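# Getting Out the Door to Daycare With Most of Your Dignity

Our kid started at Negash in June. Drop-off is 6 blocks away and has taken us as long as 20 minutes, most of it spent in our own hallway. These are the kitchen and laundry habits that survived.

## Lunch

- Pack it while you clean up dinner. You're already sticky.
- Cut grapes the long way, in quarters. Do a whole bag on Sunday and keep them in a lidded tub with a folded paper towel at the bottom.
- Freeze a damp washcloth in a sandwich bag. It works as an ice pack until noon and a face wipe after.
- Open every container yourself with one hand. If you grunt, a three-year-old is going to sit and look at it until pickup.

## Labels

Write on everything, including each sock. Laundry marker fades on dark fabric, so use a strip of white cotton tape and iron it on with a dry iron. For plastic, write on masking tape and cover it with clear packing tape, wrapped all the way around so there's no corner to pick at. There will be picking anyway.

Last name only. You may have another kid someday, and you will be too tired to relabel a thermos.

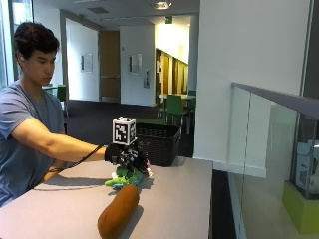 *2 min read*

## Stains

Paint described as washable is washable in the sense that you may wash it. Scrape off what's dry, run cold water through the back of the fabric, rub in dish soap and leave it for an hour. Don't put it in the dryer until the mark is gone. Yogurt gets the same treatment, only sooner, before it takes on a personality.

For mystery orange, see yogurt.

## The hook by the door

One hook, at kid height, holding the bag and tomorrow's jacket. Shoes underneath. Anything due back at school goes in the bag the minute you sign it, or it will join the permission slip now living under our toaster.

Spare clothes come home on Friday whether or not they were used. Check the size while you're at it. Ours sat in the cubby so long that the emergency pants had become emergency shorts.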